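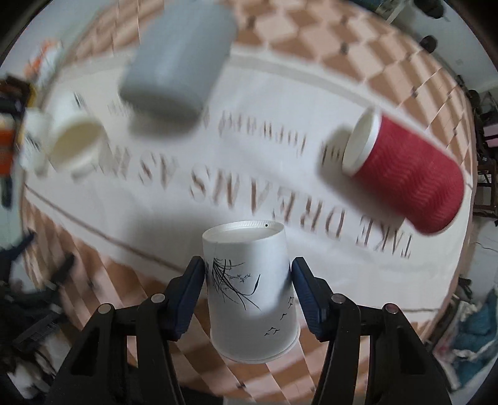 How many times do you have to show a robot a task by hand before it picks it up?

More than I expected, and it depends on how much you change between one go and the next. I have 739 demonstrations of handling cups so far and I'm still adding to them.

I started in September with remote control. It worked, but I was slow at it and my wrists got sore. The hand-held gripper suits me better — you squeeze, the fingers close, and you can feel when a paper cup is about to buckle.

Idalina Nogueira gave me the best advice I've had. She told me to stop setting the cups out neatly. My early sessions all had them standing in a row, and the policy I trained on them was useless as soon as a cup was on its side. Now I mix paper cups, plain and corrugated, and leave some tipped over. An upside-down cup is harder to grip than you'd think, as the narrow end is at the top and the fingers want to slide up.

A few things I've settled on:

Stop after nearly 19 minutes. My movements get sloppy past that.

Keep the fumbles if you recover from them. Throw out the ones where you drop the cup and start over.

Move the cloth between sets. Mine has big lettering on it, and I didn't want it always sitting in the same spot.

Next I'd like to try stacking, starting with 2 cups of the same colour.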